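Clear the Counter: notes for the talk on snacks, scraps and small kitchens

Signe Bisgaard, Grodero community hall, 10 April 2018

Running order: hello, the counter, bags, eggs, the drawer, questions. Slides are only pictures, so most of the talk is in these notes. Slow down! I always race through the first part.

Opening

Hello everybody, and thanks to Valdemar Laxdal for getting the projector going. I'm going to talk about the top of your kitchen counter. I love this subject, I really do, and I have a whole evening's worth of opinions about bread bins that I've promised to keep to myself.

Start with the number. When I moved out of the flat in Tollness I wrote down every single thing that had come to live on my kitchen surfaces, including the windowsill and the top of the fridge. It came to 446. (Wait for the laugh. If there isn't one, say it again: four hundred and forty-six.) Batteries, rubber bands, a bicycle bell, cloves in three different jars, and a drift of half-finished packets that I'd stopped seeing years before.

Ask the room: who has an open packet on the counter right now? Hands up. Who has two of the same one? Keep them up, I want to see this.

Then the exercise. Take everything off. Everything, even the kettle. Wipe down, let it dry, and go have your coffee somewhere else. When you come back, only two things are allowed back on while you think. I like to choose things you eat, as you have to decide about those, and you can't just shove them in a cupboard and call it done.

CLICK to slide. 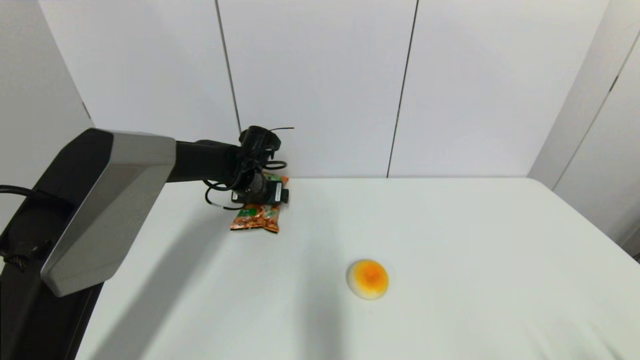
PART TWO: WHAT GOES BACK

Let them look for a bit before talking. A bag of snacks and an egg on plain white. I find this so cheering! All that lovely space, and the orange of the yolk really jumps out at you when there's no toaster and no pile of mail fighting with it.

Bag first. Point out how crinkled it is. A bag in that state won't stack or stand up by itself, and it's exactly the sort of thing that gets pushed to the back and found again in the fall. Bright printing too, orange and brown and green, so it shouts at you from anywhere in the kitchen. Bags like this are the number one counter offender in my experience, well ahead of mugs.

What I do with bags:

Squeeze the air out gently, fold the top over twice, and clip it. Clothespins are fine. I've used the same 19 clothespins for years and they live in a cup by the stove.
Stand bags on their long edge in a shallow box, like records. You can flip through them!
One open bag of a kind. If you're about to open a second bag of chips, go look in the box first.
Crumbs go in a jar for topping casseroles. Ásdís Bach taught me this one and her macaroni is famous on our street.

If someone asks about decanting into jars: yes, if you enjoy it. I did it for one winter and ended up with a shelf of mystery flour. Bags already have the name and the date printed on them, and that suits me very well.

Now the egg. Round, flat, sunny side up, sitting there all by itself. My point about the egg is room to work. When the counter is full you cook standing sideways with a plate balanced on the cutting board, and breakfast turns into toast again. Give yourself one clear patch as wide as your two forearms and you'll cook more, I'm sure of it. Hjalti Kárason went from cereal to proper eggs in a week after clearing the bit beside his sink, and he'll tell you so at length if you catch him at the break.

(Tell the story of the omelet and the bicycle bell here, if time. Skip if we started late.)

Question to throw out: what would your two things be? Take a few answers. At the library talk someone said a lemon and a radio, and we spent ten happy minutes on the radio.

PART THREE: EVERYTHING ELSE

So you've got your two things, and the rest is sitting in boxes on the floor. This is the slow bit. Bring back what you used today. Tomorrow, bring back what you used tomorrow. After 4 days, anything still in the box goes to a shelf, a friend, or out the door.

I did the whole thing with Bjarke Skov in his kitchen, and his is tiny, the counter is only 80 centimeters long. He was certain the blender had to stay out. It was in the box all week and he didn't ask for it once. It lives under the bench now, next to the big pot, and he says he likes it better there.

Mention the Arker shelf here. It's the narrow one that hooks over a cupboard door. Pass it around, and please make sure it comes back to me, as it's from my own pantry. The Holst one is deeper but it rattles whenever you close the door.

Things that are allowed to be out in my house: kettle, salt, the good knife on its strip, the clothespin cup, fruit in season. My sister would add a plant. I think plants are lovely and they belong in the next room, and we can argue about it over the cookies.

The drawer. Don't try to do the drawer tonight! People get home all fired up, tip out the junk drawer at ten in the evening and then have to sleep in a house full of string. Do the counter first and enjoy it for a while.

Questions I usually get

Kids? Give them a box of their own at their own height, and let the snacks in it be theirs to manage. It gets messy. Mine learned to fold a bag top before they could tie their shoes.

Renting, no cupboards? A cart on wheels. Measure the gap twice, and check that the fridge door still opens.

Partner who leaves everything out? Do the two-things exercise together and let them pick one of the two.

Close with the sign-up sheet for the pantry walk at the end of April, then cookies. Remember to unplug the projector and bring the long cable home.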